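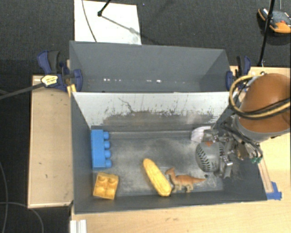

Bin duty, Wednesday night. Corn, dinosaur, two bricks, one arm.

Progress thread on the arm in the Bellamy Street workshop, for the three of you who keep asking and the one who keeps asking when I'll be done with the table.

The job: reach into the bin, pick up a toy, let go of it somewhere else. A toddler can do this. A toddler also didn't need 14 evenings of wiring first.

I've named the build Ulleck. It was going to be Ulleck 2, but that implies the first one worked.

The cables are still on the outside of the arm, looped around the orange link. Routing them inside is on the list. The list is on the back of a Sturville hardware receipt and I've lost the receipt.

Blue clamps on the bin were the best money I've spent on this whole project. Before them, every missed grab turned into a very slow game of shuffleboard.

Object rankings so far, easiest first: square brick, long brick, corn, dinosaur. The long brick drops to last place if it's lying along a wall, because the fingers want space on both sides and the wall has opinions.

Corn is sneaky. It looks like a nice big handle and then it rolls. I slowed down the close and got it 10 times out of 12, which I'm calling solved until somebody watches.

The dinosaur is all neck and tail. Grab the neck and it swings, grab the tail and it swings the other way. Middle of the body works if the arm comes straight down. The arm does not love coming straight down.

Someone asked about the grime on the back wall of the bin. It's a work bin. I wiped it once and the camera started finding objects in the shine, so the grime has tenure.

Software is the Ultov planner with my own grasp picker bolted on the side. Ultov is fine. My part is 3 if statements and a lot of hope.

Next up: softer finger pads, then a second bin to drop things into. Currently it drops them back in the same one - great for testing, poor for morale.

If anyone at the shop has a spare bin this size, leave it by the door. Any color. Mine's gray and I'm not precious about matching.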